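Week 5: Looking after the hand grippers

Notes to go with the Friday session, 2019-04-19. Bring these with you next time, please, because I'm only printing one lot!

Last week we talked about the arm side of the Condside cell, and I promised we'd get to the hand-held pair. So this week is all grippers: how they come out of the case, how they get set up at the table, what wears, and what to do when one of them starts sulking. I've looked after this cell for a while now and I still learn something every time a finger pad comes off in my hand, so don't feel bad if the first go is slow.

Quick reminder of why we bother. The grippers are what the person holds when we record a task, and the arm later has to copy what they did. If a finger is bent or a marker is peeling, the recording is rubbish and you mightn't find out until you've done a whole afternoon of it. (Ask me how I know. Or ask Randi Sæther, she was there, and she'll tell it with more swearing.)

Setting up

Clear the table first. I mean properly clear, coffee and phones too. Then take the grippers out one at a time and check the serial sticker against the log sheet, left in the left column, right in the right column. They look the same and they aren't: the left one from the Aasen batch has a slightly stiffer spring, and its calibration file is its own.

Power on, wait for the light to settle on green, then squeeze and release 5 times, all the way. You're feeling for grit. A good one glides and comes back on its own. If it hangs halfway, stop there and go down to the cleaning bit.

Next, markers. Wipe them with the dry cloth, never the alcohol wipes, which lift the ink on the older prints. Look along the surface at a low angle and you'll catch any lifted corners. One lifted corner is enough to throw the pose out, so swap the whole marker. Don't glue it back down. I know it's tempting.

Cleaning and pads

The inner pads are the bit that wears. On our cell they're good for 3,000 squeezes or so the log tells us, and I swap them then whether they look tired or not. Two small screws per pad, and please put them in the magnetic dish. The floor in that room eats screws.

Old pad off, scrape the leftover adhesive with the plastic tool, new pad on, press and hold while you think about lunch. Then do the screws up finger-tight plus a tiny nudge. Jolien Nijs cracked a finger in June by leaning on the driver, and she's the most careful person in the building, so it can happen to anyone.

If there's grit in the slide, blow it out before you wipe it. Wiping first just pushes it further in. No oil! The slides came from Wudov dry and they stay dry. Somebody at the Sillavcombe site oiled theirs and it turned into a lovely grey paste.

The table check

Once both grippers are clean and closed up, do a table check before you sign anything. Stand square to the table, elbows loose, put one small part in the middle and come at it with your fingers wide open. I like a long, skinny part for this job as it shows up a crooked finger straight away. Pick it up, turn it, put it down. Do the same with the other hand. You want both fingers touching at the same moment, and if one gets there early you've got a pad on crooked.
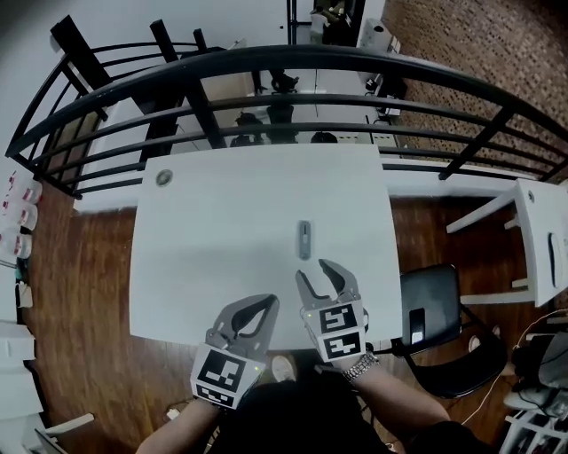

What do I do if the opening width on the screen doesn't match the real one?

Re-zero the gripper first: close it fully, hold the button for 3 seconds, let go, then open it right out. On ours a full opening should read 80 mm. If it's still out after a second try, the encoder magnet has probably shifted, so tag the gripper and leave it on my bench.

Packing up

Fingers closed, power off, pads facing in. Left in the left slot. Write the squeeze count on the log sheet even if you only did a couple, and put your initials next to it so I know who to thank.

For next week, read the two pages on encoder magnets and have a go at sketching where the magnet sits in relation to the slide. It doesn't need to be pretty. We'll open one up together and see whose drawing was closest.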